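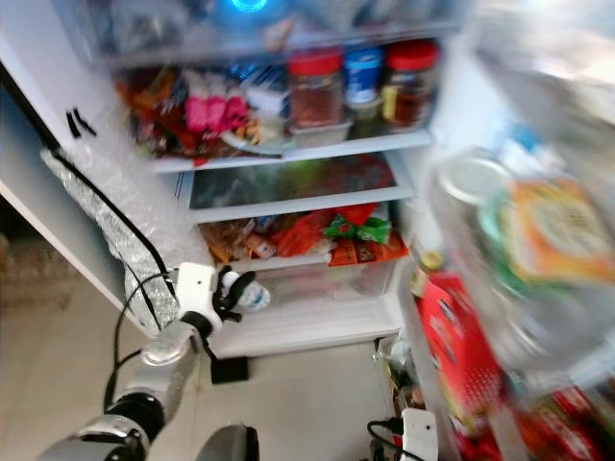
I have been trying to learn to play the accordion since November, and I think it's time I wrote something about it, if only so my sister stops asking me on the phone (she can read it here instead!).

The accordion was my uncle's, sort of. He bought it from a man in Buststead, played it at two weddings and then put it in a closet for most of my life. When he moved to the smaller place in Dreltville he asked if anybody wanted it, and I said yes before I had thought about it at all. I don't come from a musical family. I had four months of recorder in school and I can clap in time if the person next to me is doing it too. But it has a red strap and a smell like an old suitcase and I wanted it very badly.

What I didn't know is how heavy the thing is. It's a 120-bass, meaning there are 120 little buttons on the left side that you can't see while you're playing, and the whole instrument sits on your chest like a big dog. The first week I could only manage 12 minutes before my shoulders gave up. I'd read that you're supposed to sit on a hard chair with no arms, so I took one from the kitchen and put it in the bedroom facing the wall, and that's been my practice spot ever since.

So, lessons. I tried videos first, and they were fine for the right hand, which is just a piano that has been turned sideways. Three evenings in I could play most of "Oh! Susanna" and I was so pleased with myself. Then I added the left hand and lost everything. It was like trying to write a letter and stir soup together. And you have to think about the bellows, too! You open, you close, and if you change direction in the middle of a long note it goes "wa-HUH" and sounds like a goose falling down stairs.

After that I went looking for a real teacher and found Nafula Kombo, who teaches out of her front room over in Bunholm. It's 40 minutes on the bus each way with the case between my knees. She has been playing since she was nine and she is very patient, but she doesn't let anything go by. In our first lesson she made me put my hands down and only work the bellows, no notes, just the air button, in and out, for what felt like forever. I went home a bit annoyed. Then I tried my song again and the goose was mostly gone, so okay, fine.

Her other big thing is slow practice. I always think I am playing slowly and she always says slower. She has an old wind-up metronome and she moved the weight up to a speed where I could have made a sandwich between beats. At that speed you hear every single thing you do wrong, and I had been skipping a note in bar six for a month without noticing.

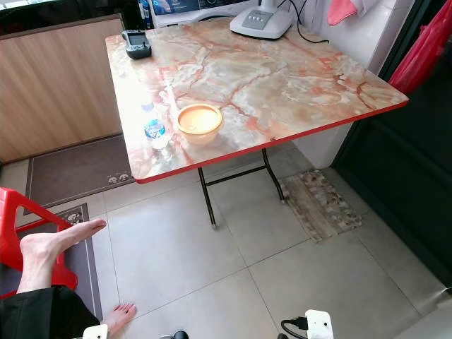 The left-hand buttons are starting to make sense, at least the ones near the middle. There's a tiny dimple on the C button so you can find it by touch, and from there you go up for G and down for F, and with those three you can play an amazing number of songs. Polkas, waltzes, half the hymns my grandmother liked. I spent a whole weekend just going oom-pah-pah, C, G, C, F, and I was so happy. My neighbor Yhon Ayala stopped me on the stairs and asked if I was practicing for something. I said no, just practicing, and he said "ah" in a way that I'm still thinking about. I've moved my session to five in the afternoon now, when he's usually out.

I should say something about money, as a couple of you asked. The accordion itself was free, but one of the reeds was stuck and two of the bass buttons had sunk in and wouldn't come back up. I took it to a repair shop called Alvarado, a narrow little place with instruments hanging off every wall, and the man there kept it for 9 days. He also waxed something inside that I didn't follow. It cost more than I wanted and less than I'd feared, and when I picked it up he played a bit of a tango on it to test it. I nearly asked if I could leave it with him, it sounded so good. I hadn't known it had that in it. New straps were extra and I got the padded kind. If you're starting out, please get the padded kind.

Some stuff I wish I'd known earlier:

- Put the bellows strap on properly before you lift it. I got my thumb pinched twice.
- The left strap should be a little shorter than the right one. Mine were even and the whole thing kept sliding off toward the door.
- Cut your nails.
- Store it the way it sits when you play it, feet down. I'd had it lying on its back in the case and Nafula made a face.

I'm working on a waltz now. It has a name in French that I can't pronounce so I've been calling it the up-and-down one. The first part is pretty and not too bad, and the second part moves to a minor chord where my little finger has to reach for a note it doesn't want to reach for. I've been doing those four bars over and over, and yesterday I got them right five times in a row and then I stood up to get a drink, sat back down and couldn't do them at all.

Nafula does a little afternoon for her students in the spring, in her front room with cake, and she's asked if I want to play. Most of the others are children, and there's one boy who can already do the whole "Beer Barrel Polka" at full speed without looking worried. I said I'd think about it. My sister says she'll drive over if I do it, and she'll bring my uncle, so now I suppose I have to get the second part sorted out. I'll let you know how the little finger is doing.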